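About Jirnent

How We Work, What We Hold Ourselves To, and Who We Are

Jirnent writes and tests working rules for people who collect handling data with hand-held grippers. We started as two people sharing a desk and a very long list of complaints about other people's recordings, and the list turned into our first handbook. We still have the list. It's longer now!

Most of our clients are small teams. They have a good idea, a few gripper tools, a handful of willing operators, and no agreed way of doing things. One operator starts recording before picking up the tool, another starts after. One puts the cup back where it came from, another leaves it by the sink. Every single recording may be fine by itself, but put 1,000 of them together and you can't learn much from them. We love that problem. We think plain, well-tested rules fix most of it, and we've built the whole company on that belief.

Where the rules come from

Every rule in the Jirnent handbook began as something that went wrong for us or for a client who let us write it down. The current edition has 49 of them. We keep the number low on purpose, and a new rule only gets in when two of us have worked with it for a full month (and argued about the wording, usually over lunch).

Giuliana Mosquera wrote the first edition. She came from a background in workplace training, and she has a strong dislike of any instruction that needs a second instruction to explain it. "If an operator has to stop and ask what a sentence means, we wrote the sentence wrong," she told our first client, and we've used that as our editing test ever since.

Wálter Yupanqui runs testing. He takes each draft rule out to ordinary rooms, the kind with clutter and bad lighting and phones ringing next door, and finds out what happens to it there. Plenty of rules look great on paper and fall apart within an hour. Wálter is delighted every time, and he comes back with pages of notes.

Real desks, real rooms

We're big believers in working on surfaces that people use. Our handbook asks operators to leave a desk the way they find it, apart from anything private or breakable. Laptops get closed before a session begins. Drinks go somewhere else. Papers with names, addresses or account numbers are put away in a drawer, and the operator checks again after sitting down, from the height of the tool, where things look different than they do standing up.

Everything else stays. Books, stickers, a menu propped against the wall, a mouse turned sideways: those are the things a machine will meet when it goes to work in somebody's home or office, and we want them in the data.
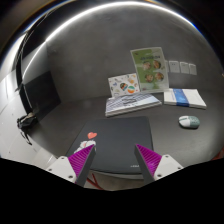 Closed laptops have a section of their own in the handbook, and it gets more questions than any other page. The short version goes like this. Both fingertips stay clear of the lid until the operator has chosen where to make contact. Contact is made with the flat pads, never with the narrow tips. A laptop is never lifted by one corner. If the task is to slide it, the operator slides it and stops before the edge of the desk, with a hand's width to spare. If the task is to open it, the owner has to have agreed to that before the session, in writing.

We get asked why we're so fussy about that last one. A laptop belongs to a person, and so does whatever is on its screen. Consent to record a desk doesn't cover the inside of a computer, and we won't sign off on a collection plan that treats the two as the same.

Checks before every session

The pre-session check takes 90 seconds once you know it. Operators look over both fingers for wear, wipe the pads, make sure the bracket screws are snug, clean the lens, and open and close the grip a few times to feel for anything sticky. Then they say the name of the task out loud. It feels silly the first few times. Do it anyway, because it catches wrong task sheets better than any form we ever designed.

If a check fails, the session doesn't start. There is no "just this one." Operators have the right to call a stop at any moment, and a stopped session is paid the same as a finished one. We ask every client to put that in their contracts before we begin, and we're proud to say they all have.

Keeping the mistakes

A dropped pen or a missed grip is worth keeping. Our rule is simple: label it and carry on. Operators who feel they'll be scolded for a slip get stiff and slow, or they quietly delete the take, and then the record shows a world where nothing ever slides off a table. We'd much rather see the slide. What we do remove is anything with a face in it, anything a room's owner asks us to take out, and any take where the operator was rushed.

Who we work with

Our longest partnership is with Correa, a training workshop that tries out each new edition with its beginners. Beginners are wonderful readers. They do exactly what the page says, including the parts we didn't mean. Last January they worked through our desk chapter and sent back a stack of comments so good that we rewrote the chapter from the top.

With Nurer, we're working on a shorter set of rules for kitchens, where wet hands, steam and sharp things change nearly everything. And Pidia is our own reporting tool, a plain web form where any operator can tell us a rule is unclear, out of date or just plain annoying. It passed 1,000 reports this year. Every one gets a reply from a person on our team, with the name of that person on it.

Use our handbook

The handbook is free to read, print, translate and change. If you change it, please tell us what you changed and how it went. Teams that want more can book a visit: we spend a morning watching you work, an afternoon going through the rules together, and we leave you with a marked-up copy that fits your rooms and your tools. Bring your newest operator along to the afternoon part, and bring your messiest desk too if you can carry it.

Questions about the handbook go to Giuliana. Questions about testing, worn fingers and odd furniture go to Wálter, who answers fastest before 10 a.m.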